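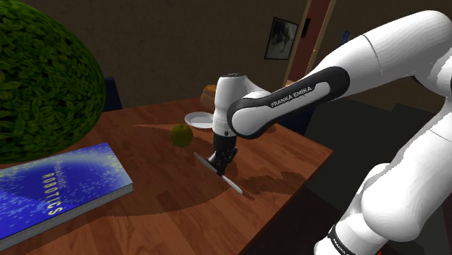
A knife held just above a wooden table, and a green apple on the table. The blade is long and thin.

How Cutting Works
Science for ages 9 to 12
Text by Yoga Latuheru. Checked by Tirta Subramaniam.

Cutting is a way of dividing a solid object into two or more pieces. The tool that does the dividing is called a blade. Knives, scissors, axes, saws, lawn mowers, and your own front teeth all have blades or parts that work like blades.

To understand cutting, you need to know three things: what force is, what pressure is, and what the object is made of.

Force and pressure

A force is a push or a pull. Scientists measure force in newtons. If you hold a small apple in your hand, it pushes down on your palm with a force of one newton, more or less, depending on the apple.

Pressure is force divided by area. Area means how much surface the force is spread over. The same force can make a low pressure or a high pressure.

Suppose you push on an apple with your thumb. Your push is 60 newtons, and the part of your thumb touching the apple has an area of 100 square millimeters. To find the pressure, divide the force by the area:

60 divided by 100 = 0.6 newtons on each square millimeter

Your thumb may leave a dent or a bruise. It will not divide the apple.

Now suppose you push with the same 60 newtons on the back of a knife. The part of the edge touching the apple is 40 millimeters long and one hundredth of a millimeter wide. Multiply the length by the width to get the area:

40 times 0.01 = 0.4 square millimeters

Then divide again:

60 divided by 0.4 = 150 newtons on each square millimeter

The push has stayed the same. The pressure is 250 times as high. In practice you would not need to push nearly that hard, and the edge would sink in long before you reached 60 newtons.

The blade is a wedge

If you could slice a knife blade across and look at the cut end, you would see a shape like a very narrow triangle. One point of the triangle is the edge. The side across from it is the back of the blade, called the spine. A shape that is thin at one end and thick at the other is called a wedge.

A wedge is one of the simple machines. It changes the direction of a force. When you push a wedge down into something, its sloping sides push outward. The material on the left is moved to the left, and the material on the right is moved to the right.

So a knife does two jobs. The edge makes the crack, and the sides spread the crack open. In a stiff material such as a raw carrot, the second job can get ahead of the first. The carrot splits in front of the edge with a snap. In a soft material such as cheese, the edge has to travel the whole way through, and the cheese also sticks to the sides of the blade. Some cheese knives have holes in them. The holes leave less metal for the cheese to stick to.

Edge angle

The two sides of a blade meet at the edge. The angle between them is the edge angle. Many kitchen knives have an edge angle close to 40 degrees, or half of that on each side. A razor is narrower. An axe for splitting logs is usually wider.

A narrow angle goes in easily, but there is little metal behind the edge to hold it up. It can bend or chip. A wide angle is stronger but takes more force to push in. The person who designs a blade has to choose between the two. A razor only has to cut hair, and an axe has to survive being swung into oak.

What is inside an apple

An apple is made of cells. A plant cell is a tiny bag of watery liquid with a stiff wall around it. The walls contain a tough material called cellulose. Neighboring cells are glued together by another material, called pectin. Pectin is also what makes jam set.

In a fresh apple the cells are full of liquid and press hard against their walls. Cells in this state are firm, and they burst when a blade reaches them. The juice on a cut apple comes from the broken cells. In an old apple the cells have lost water and the pectin has weakened. The cells slide apart and stay whole, so the apple feels dry and mealy even though there is still juice inside it.

There are also small air spaces between the cells. They are the reason apples float.

The skin is different from the flesh. Its cells are smaller and packed closely together, and they have a coating of wax on the outside. The skin of a tomato is a clearer case of the same thing: a tough skin over a soft inside. A dull knife pressed on a tomato squashes the inside before it gets through the skin.

Why sliding helps

Try to remember how an adult cuts a loaf of bread. The knife does not go straight down. It moves forward and back as it goes down.

Seen through a microscope, even a smooth edge is a little rough. When the blade slides, the rough places catch on the material and pull it sideways. Most materials tear more easily when they are pulled than when they are squeezed. With sliding, the downward push can be much smaller, and the bread keeps its shape.

A bread knife has a wavy or toothed edge, called a serrated edge. The tips of the teeth touch the crust first. Only a small part of the edge is touching, so the pressure at each tip is high. When the knife slides, the tips scratch through the crust and the curved parts between them follow.

A piece of paper can cut skin in the same way. The edge of a sheet is thin and rough. If you press a finger straight down on it, the paper usually bends. If the finger slides along it, the paper may cut.

Why blades get dull

A sharp edge is very thin, and thin things are easily damaged. Three kinds of damage make an edge dull.

Bending. The edge folds over to one side. It is still there, but it no longer points down. A steel rod called a honing rod can straighten it.

Wear. Tiny bits of metal rub off each time the blade touches a board or a plate. Glass and stone wear a blade fastest. Wood and soft plastic are easier on it.

Rust. Acid and salt attack some kinds of steel. Lemon juice left on a blade overnight can do this.

To sharpen a worn blade, a person rubs the sides against a hard, gritty stone. The stone takes metal away until the two sides meet in a thin line again. Every sharpening makes the blade a little smaller. The Flitumthorpe tool museum has a butcher's knife, number 689 in its catalog, that was sharpened for so many years that the blade is now the width of a pencil.

Scissors and saws

Scissors have two blades that pass each other. One pushes down and the other pushes up, and the material is caught between them. Forces that push side by side in opposite directions are called shear forces. Scissors are also a pair of levers joined at a pivot. The material is easiest to cut close to the pivot, and hardest near the tips. If you have thick cardboard, move it as deep into the scissors as you can.

A saw does not work as a wedge for the whole log. Each tooth is a separate small blade, and each one removes a small piece of wood. The pieces fall out as sawdust. The slot that a saw leaves is called the kerf. The teeth are often bent a little to the left and right in turn, so that the kerf is wider than the saw and the saw does not get stuck.

Why a cut apple turns brown

Apple cells contain substances called phenols. They also contain an enzyme, stored in a different part of the cell. An enzyme is a substance that makes a chemical change go faster. While the cell is whole, the two are kept apart. A blade breaks the cell open, they mix, and oxygen from the air reaches them. The result is a brown color.

Lemon juice slows the browning down, because the enzyme works poorly in acid. Cold also slows it. A dull knife crushes more cells than a sharp one, and the cut side may brown more.

Try it: pressure and clay

No knife is used in this activity.

You need modeling clay, a ruler, a pencil with an eraser, and a piece of strong thread as long as your arm.

1. Make three balls of clay, all the same size.
2. Press the eraser into the first ball. Look at the dent.
3. Press the long, thin edge of the ruler into the second ball. Try to use the same push.
4. Hold the thread tight between your hands and pull it down through the third ball.
5. Write down which tool went deepest and which needed the least force.
6. Roll the third ball again. This time, slide the thread from side to side as you pull it down. Compare the two cut sides.

The thread has no edge angle, and it is round. It still cuts clay. Use what you read about pressure to explain this in one or two sentences.

Rules for real knives

Use a knife only when an adult has said you may. Put the food on a board that does not slip. Cut a round food in half first and lay the flat side down. Curl your fingertips under on the hand that holds the food. If a knife falls, step back and let it fall. Never leave one in a sink full of water.

Words to know

Cellulose: the tough material in the walls of plant cells.
Edge angle: the angle between the two sides of a blade where they meet.
Enzyme: a substance that speeds up a chemical change in a living thing.
Kerf: the slot made by a saw.
Pectin: the material that holds plant cells together.
Pressure: force divided by area.
Serrated: having teeth or waves along the edge.
Shear: forces that push side by side in opposite directions.
Spine: the thick back of a blade.
Wedge: a shape that is thin at one end and thick at the other.

Next in this series: Why Glue Sticks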